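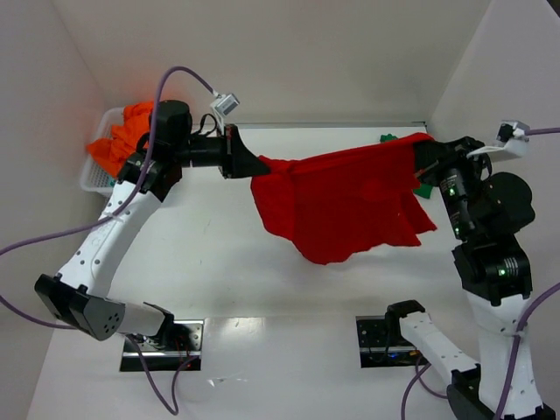 4. Washing and drying your Tremeo cleaning cloths

Your Tremeo starter pack comes with everyday cloths for counters and glass, plus the thicker Nava cloths for floors and greasy stovetops. Treat them kindly and they will stay soft for a good long while, so please do take a few minutes with this section before the first wash!

1. Shake each cloth outdoors to get rid of crumbs and grit.

2. Sort by color. Reds and dark blues can bleed the first few times, so give them a load to themselves – we learned this one the hard way with a whole batch of pink dish towels.

3. Wash warm with a small amount of liquid detergent. Up to 17 everyday cloths fit in a normal load, or 13 if you are washing the Nava kind, which soak up a lot more water than you might expect.

4. Pull each cloth gently by the corners while it is damp, until the edges are straight again.

5. Hang to dry, or tumble on low.

Note: Never use fabric softener or dryer sheets. They coat the fibers and the cloth will push water around instead of picking it up. If it has already happened, two plain washes with no detergent usually bring it back.

Caution: Cloths used with oil, wax or furniture polish must not go in the dryer, even after washing. Lay them flat outside, away from heat, until fully dry.

Replacement cloths can be ordered from Zondgate under part number 869 (everyday) or 3000 (Nava).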